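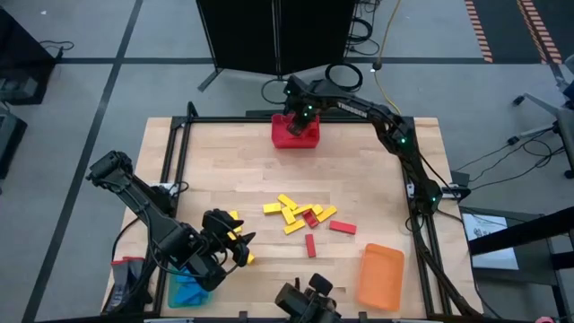 Robot arms at the sorting table, with yellow and red blocks and bins in red, orange and blue.

The introduction of robot arms at Clesari has altered the working day of the sorting section more than the management notice in December suggested. Having worked in that section for several years, I wish to set down what has changed for the staff.

Before the Endel programme began, every member of the section sorted small parts by hand, and a full shift meant 1293 pieces for each bench. Staff now spend the morning guiding the arms through simple exercises with blocks and bins, and return to the benches after lunch. The hand-sorting target has been reduced to 375 pieces, and complaints of sore wrists have become less frequent.

The new duties require patience. An exercise is repeated many times, and each attempt must be entered in the log as complete or incomplete. Two colleagues have asked to go back to full-time bench work and their requests were granted. Others have taken to the training duties and would like them recognised in their grade — a matter which remains under discussion.

The company has stated that no post will be withdrawn during the first three months. That assurance is welcome, but it does not cover the period afterwards, when the Prornolari site is due to adopt the same arrangement. The staff have requested a written answer on retraining and on rates of pay, and I shall report its contents when it is received.

Recent posts
Shift patterns after the Prornolari merger
Notes on the Tiêu training week
The new canteen hours
Lifting and carrying: revised guidance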